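Chapter 4
Caring for Cloth at Home

Learning to look after cloth begins with looking at it. Before you wash or fold any piece, spread it out and study the print, the folds and the surface. A smooth cloth with a large flower print, for example, shows its creases differently from a plain one.
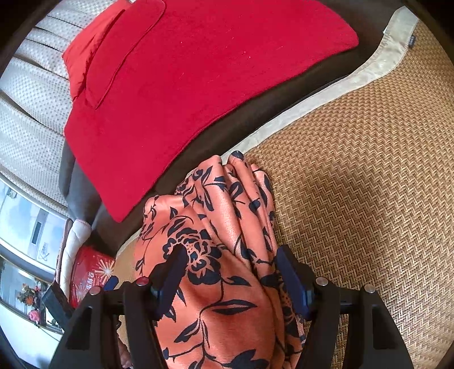 4.1 Smooth cloth and plush cloth

Smooth cloth slides when you fold it, so work on a mat or another flat place. Plush cloth stays where you put it – but it collects lint. On a red cover, even very small pale specks can be seen.

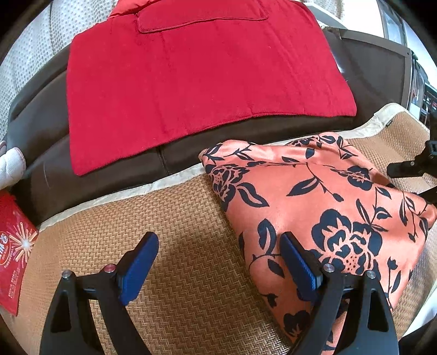

Brush such a cover in one direction, from the top to the hem, and then shake it outdoors. Tatu Kinyua, who teaches this unit in Rotich, asks her students to do it before every wash.

Key words: crease, hem, lint, piping, plush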